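Search posts Search Latest People Media

Ruth Bermúdez
February 26, 2024

Okay, thread time. People keep asking me if robots can do chores yet, and I've spent enough hours around them lately to have opinions (many).

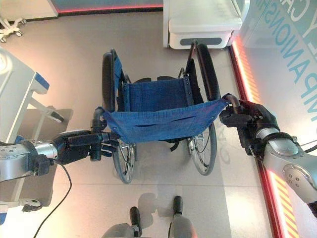
Two grippers, two push handles, one blue wheelchair.

Start with the grip. A push handle is about the friendliest thing you can give a gripper. It sticks out, it's the right thickness, it stays where it is. If every object in my apartment had handles like that I'd be out of a job by March.

Now do the hard part, which is going somewhere. You and I push a wheelchair and steer it with our hips without thinking. Two arms have to agree with each other the whole way. One pulls a hair more than the other and you're heading for the wall.

And it folds! So it's a chair with opinions about its own shape. The backrest is cloth, it sags, the tubes have some give. Compare that with a shopping cart, which I'd trust a robot with today, in an empty aisle, on a good floor.

Wheel locks. Ask anyone who has worked a hospital floor how often they've shoved a chair with one lock still on. I did it twice in my first week as an aide. A person feels it and looks down. I want a machine that looks down.

Heriberto Escobar and I argued over this through an entire lunch. He says moving empty chairs from one end of a building to the other is the perfect first job, nobody's in it, worst case you scuff some paint. I came around to that by dessert. Moving a chair with my mother in it, no. Ask me in a few years.

Stuff I'd hand over now, if the price was decent: carrying linens, running trays down a long hall, taking empty carts back, vacuuming (mine already does, it eats one sock a month and I've made peace with it).

Stuff I wouldn't: fitted sheets, anything in a sink with a knife at the bottom, getting a person's foot onto a footrest. That last one takes four different kinds of patience and I only have three.

Shop floors are further along than kitchens, and my cousin at Karport reminds me of this every holiday. Sure, but the bins at his place are in the same spot every morning. Come to my house, where the scissors live in 6 places.

So, can they do chores yet? Some, slowly, on tile. More later if my phone holds out, I'm at 29 percent.

Comments

Jhonatan Tamayo: The lock thing is so real. Still have a bruise on my shin.

Elmarie Oosthuizen: I'd let one return the empties at our clinic tomorrow. They always end up by the wrong elevator!

Brayan Marulanda: what about thick carpet though

Recent threads
Does a laundry robot need thumbs?
My Fudden mop, one winter in
Elevators, ramps and other things I yell about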